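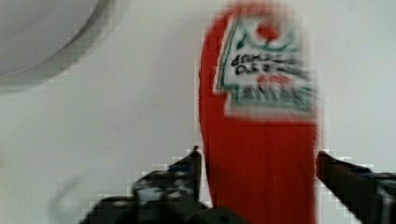 Helju Tamošiūnaitė comentou, mal começámos, que em casa arruma a bancada pelos frascos e que a comida fica com o espaço que sobrar. Disse também que pega nos molhos pela cor e só lê o rótulo quando o sabor sai errado! Agradeço-lhe muito, porque é por aí mesmo que entra a aula de hoje: o que os olhos apanham primeiro numa bancada clara e como isso manda na ordem em que trabalhamos.

# Cozinha de bancada – apontamentos da aula 2

**Módulo:** organização do posto e forno pequeno
**Trazer:** avental, faca de legumes, o caderno da aula anterior

## 1. A cor antes das letras

Uma embalagem vermelha sobre um tampo claro encontra-se sem procurar. O braço vai lá quase sozinho. É uma vantagem enorme quando temos uma frigideira na outra mão, e é também a origem de metade das trocas que vejo nas aulas: dois recipientes da mesma cor, lado a lado, com conteúdos que nada têm a ver um com o outro.

O que combinámos:

- Embalagens da mesma cor ficam em lados opostos da bancada.
- O rótulo vira-se sempre para quem cozinha.
- Quem transvasa um molho escreve o nome no recipiente novo, em letras grandes, mesmo que o use já a seguir.
- Antes de verter, lê-se. Em voz alta, se houver mais alguém no posto.

Jasper Van Beek perguntou se vale a pena passar tudo para frascos iguais e transparentes. Fica lindo na prateleira, concordo! Mas perde-se a cor, a forma e o desenho do rótulo, três pistas que já conhecemos de cor e salteado. Para farinhas, grão e arroz, força. Para molhos e caldas eu guardo a embalagem original até ao fim.

## 2. Desenhar o posto

Peguem numa folha e desenhem a vossa bancada vista de cima, como uma planta. Adoro este exercício, porque toda a gente descobre um canto que não usa (no meu caso era o da tomada, cheio de correio por abrir). Marquem primeiro o que não se mexe: forno, lava-loiça, placa. Só depois os pratos, a tábua e os ingredientes.

Na bancada do Kuipers, a sala onde fizemos a medição, a zona livre deu 2828 cm². Parece muito até lá pousarmos uma tábua grande.

Três perguntas para ter à mão enquanto desenham:

1. Para que lado abre a porta do forno, e o que está nesse lado?
2. Onde pouso um tabuleiro quente sem ter de pensar?
3. O prato de servir está no caminho entre a tábua e o forno, ou ao lado dele?

A primeira é a que mais se esquece. Um forno de bancada ocupa o seu próprio volume e ainda o espaço da porta aberta, por isso desenhem a porta a tracejado. Fruta pousada nesse tracejado vai acabar no chão ou entalada.

## 3. Poucos ingredientes, bem à vista

Para treinar o olhar começamos com quase nada: um morango com as folhas, uma rodela ou um gomo de laranja, um prato redondo escuro, o forno pequeno ao lado. Sobre um tampo branco, o vermelho e o laranja saltam à vista e percebe-se logo a distância até ao forno. Reparem como o prato escuro pesa mais do que a fruta toda, embora a fruta tenha a cor mais viva.

Experimentem mudar uma coisa de cada vez. Aproximem a laranja do prato, voltem a olhar. Afastem o morango, voltem a olhar. Ao fim de poucas tentativas a mão começa a escolher sozinha uma distância confortável, e essa distância é diferente de pessoa para pessoa – quem é canhoto vai querer quase tudo ao contrário do que desenhei no quadro. 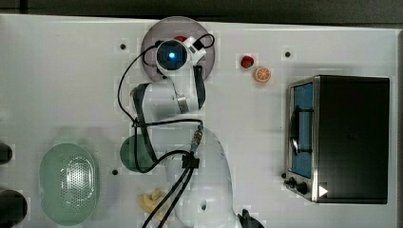

## 4. Prática: laranja e morango no forno pequeno

A receita mais simples do módulo e uma das minhas preferidas! O calor concentra o açúcar, a laranja ganha um amargo bonito nas bordas e o morango larga um sumo que não precisa de mais nada.

Por pessoa:

- 2 rodelas de laranja com casca, bem lavada
- um punhado de morangos pequenos
- uma colher de chá de açúcar
- uma pitada de sal
- iogurte natural para servir

Modo de fazer:

1. Aquecer o forno a 200 °C com a grelha na posição do meio.
2. Secar bem a laranja com um pano. Tirar as folhas aos morangos só depois de lavados, para não se encherem de água.
3. Dispor as rodelas num tabuleiro forrado, sem as sobrepor, e polvilhar com metade do açúcar.
4. Assar 8 minutos. Juntar os morangos, o resto do açúcar e o sal.
5. Voltar a levar ao forno até os morangos cederem ao toque de uma colher. Cada forno tem o seu feitio, portanto fiquem por perto.
6. Deixar repousar no tabuleiro e passar para o prato com todo o sumo.

O prato de servir nunca entra no forno, a menos que o fabricante diga claramente que pode. Parece óbvio, mas com o forno ali ao lado a tentação é grande.

### Sobre o prato escuro

Fruta assada perde brilho. Num prato branco pode parecer cansada, e num prato cinzento ou quase preto volta a ter graça, sobretudo com o iogurte por baixo. Ponham o iogurte descentrado, a laranja encostada a ele e os morangos por último. O sumo vai à colher, em fio, e pára-se antes de chegar à borda.

## 5. Arrumação do posto

Fecha-se a aula com o posto como o encontrámos. Embalagens limpas no gargalo e fechadas, rótulos para a frente, porta do forno entreaberta até arrefecer, tabuleiro de molho. Em tampos claros, o sumo de morango limpa-se logo com água fria e um pano macio; se já secou, deixem o pano húmido pousado em cima um bocado antes de esfregar.

## Para a próxima aula

- Trazer o desenho da bancada de casa, com a porta do forno a tracejado.
- Escolher dois recipientes da mesma cor que tenham em casa e apontar onde estão guardados.
- Ler a ficha Bratora sobre caldas, até à parte do ponto de fio.
- Quem quiser repetir a receita com pêssego, faça e conte como correu. Estou curiosíssima!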